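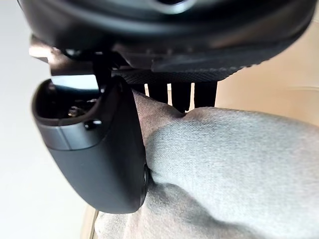 Cloth, close up, at the Zistthorpe lounge.

ZISTTHORPE FINISHES ITS LOUNGE, KEEPS THE SOFA

August 23, 2026. Zistthorpe Furnishings has reopened the lounge on the ground floor of its showroom after 10 weeks of work and four separate opinions on the color of the throw pillows. Teal won. Visitors can now sit down.

The room is built around the Nidia, a cream leather sofa with a tufted back, and the gray carpet tile that went down in July. Designer Beril Oral had proposed a plain carpet. "Plain carpet shows every crumb, and we sell to people who eat," she said. The stripes stayed.

Alongside the sofa is the Kelel side table, round, with a drum base and a light top. It is meant to hold a drink, a book or a bowl of fruit. Early trials in the staff room found that it also holds mail for a very long time. 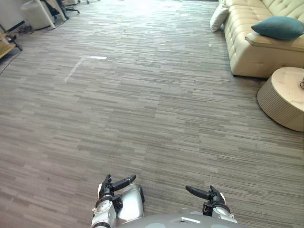
The Nidia sofa with teal and white cushions, on gray striped carpet tile.

Showroom manager Gil-soo Tak wrote the tidying routine for the room, a single page that went through four drafts. Pillows come off the seat, the leather gets wiped with a soft dry cloth, and the pillows go back wherever they look as if they landed by accident. "The accident takes practice," Tak said. "Sun-ja Shin on the Saturday crew is very good at it. I am not, and my pillows look like they're waiting for a bus."

The lounge covers roughly 1300 square feet, including a stretch by the windows that the company describes as open space and Oral describes as the place where the bookcase was supposed to go. The bookcase is on order from Ó Dubhghaill. 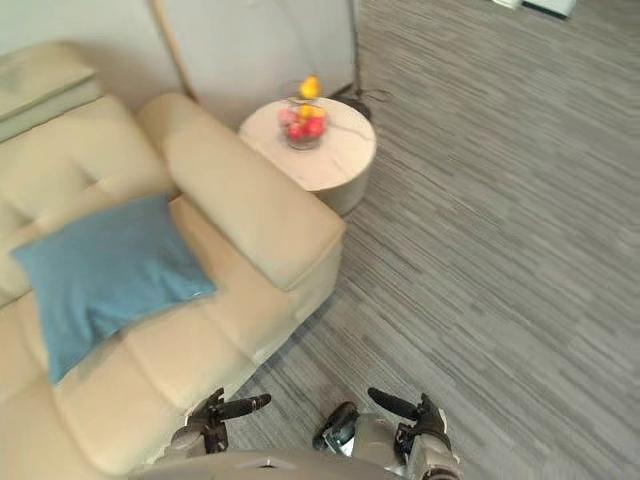 Can I buy the throw pillows without the sofa?
Pillows are sold one at a time at the front desk, in teal or white, and no sofa purchase is needed. Covers and inserts come together.

The lounge is open during regular showroom hours. Shoes are fine on the carpet. Fabric and leather samples can be borrowed for a week, and the showroom would like the ones from July back.

Press contact: Soo-ah Wi, Zistthorpe Furnishings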